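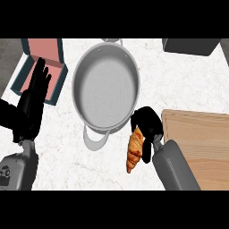 Saucepan, cutting board and a croissant on the marble countertop.

Hi Ihor,

October update on the Mridha snack recipes, a couple of days later than I promised. I wanted to wait until the last batch of tasting cards came back on Friday, and I'm glad I did, because they changed my mind about the date bars (more on those in a minute).

So, the recipes. You gave us money for 10 and we have seven I'd put my name on. The chickpea crunch, the pumpkin seed brittle, the oat and fig squares, both of the puffed rice ones, the coconut bites and the savory lentil crackers are all written up, tested in three different home kitchens and priced per serving. The other three are in various states of trouble.

The date bars first. They taste great and they always have! But they go soft by the second afternoon in a lunch box, and parents wrote that on card after card. I had been telling everyone it was a storage problem. It's the recipe - too much date to seed, and I was grinding the dates too fine. I've gone back to chopping them by hand and toasting the sesame a shade darker, and the new version holds its edges for four days on my shelf. It still has to go out to the home testers, so I'm not counting it yet.

The carrot and cardamom balls are nearly there. They need a fat that sets at room temperature and doesn't cost a fortune. Ghee works beautifully but we said we'd have a dairy-free option for each recipe, and coconut oil makes them taste like the coconut bites all over again. I'm trying a mix with peanut butter next week.

The millet cookies I'd like to drop. I've baked them eleven different ways and they're dry every time, and I would much rather spend what's left of that line on a second cracker, maybe with ajwain. Could you let me know if that's okay under the grant or if I need to fill in the change form?

On tasting, we've had 2,193 cards back so far from the school tables and the Saturday market, which is way more than the 1,000 we put in the application. Kids fill them in with stickers and adults write me essays. The pumpkin seed brittle is the runaway favorite. The fig squares split people right down the middle, and I've kept them in anyway because the people who like them really like them (and they freeze well).

Money. We've spent 91 percent of the ingredients budget, and yes, I know that's high with two months to go. Nuts went up in the summer and I bought the almonds in one big order from Enemum to get the better price, so a good part of that is sitting in tubs in my pantry and will carry us to the end. Printing hasn't been touched. Kitchen rental is a little under plan, as two of the test days got moved to people's homes. The receipts are in the shared folder, sorted by month this time. You were very patient about the last lot.

The booklet is with Vestar for layout. I've seen the first six pages and they look lovely, though the type in the ingredient lists is tiny and I've asked them to bump it up. They also had tablespoons and teaspoons swapped in the brittle recipe, which would have been a very salty mistake! I'm reading every proof twice now. Each recipe gets one page, with the allergy notes at the top where people will see them, and cup measures beside the grams.

Omix have offered to lend us their blender for the November test days. I said yes to that, nothing signed, no cost to the grant.

Still to do before the final report:

Home tests for the new date bars
Fix the carrot and cardamom balls
Your answer on the millet cookies
Allergy wording checked by the school nurse
Final proofs back to Vestar

I'm in the kitchen most mornings and can't hear the phone over the grinder, so after 2 p.m. is best if you want to call. I'll put a tin of the brittle in the mail for the office.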